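Short lease renewal, landlord wants to keep my deposit for "furniture wear"

Posted by Mehwish Bajwa in Renting & Letting

Hi all, hoping somebody has been through this. I'm renting a furnished one bedroom at Clostitley Court, fifth floor, balcony, the works, and my lease ends in December. I asked to stay on for 2 more months while my new place gets finished. The agent (Plodia Lettings) said fine, but I'd have to sign a new agreement, and they want to close out the old deposit first and take $300 from it for wear on the couch and the dining chairs. I haven't even moved out!
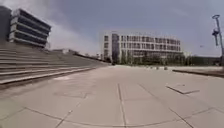 The couch was already saggy when I got the keys, and I said so in an email at the time, but I never filled in the inventory sheet they left on the counter. My rent is $3,017 a month with utilities and the parking spot, so I'm not exactly a bargain-basement tenant. Can they charge me before I leave? And should I sign the new agreement or ask for an extension of the old one? I like the apartment and I don't want a fight, I just don't want to hand over money for somebody else's couch.

Arain

Ask for an extension. One page, same terms, new end date, both sides sign it, and your deposit stays where it is. I did this with a furnished place in Prarkent and it took the agent 5 minutes once I stopped asking on the phone and put it in writing. Find that email about the couch and forward it to them again with the date showing. Then ask for an itemized list of what the $300 covers. Mine came back with "general" on every line, and they dropped it when I asked what general meant.

Rules on deposits depend on where you live, so check with your local tenant office before you refuse anything outright.
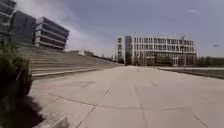 Also, take your own photos now, while you're still living there. Do every room, then each piece of furniture up close, then the balcony floor and anything outside that's part of your lease. Ordinary aging is a different thing from damage, and close-ups help you show which is which. Think of outdoor paving -- small cracks, some grit along the seams, a faint darker patch, and you'd put that down to weather and feet. A couch cushion that has gone soft is the same kind of thing to me. A cigarette burn isn't. Email the photos to yourself so there's a date on them, and send the agent a copy too.

cornerunit

just pay it, 300 is nothing next to moving twice

Mehwish Bajwa

Thanks Arain, I found the email! It even has a picture of the couch in it, which I'd totally forgotten -- I've asked for the list and the one-page extension. Not paying yet, sorry cornerunit.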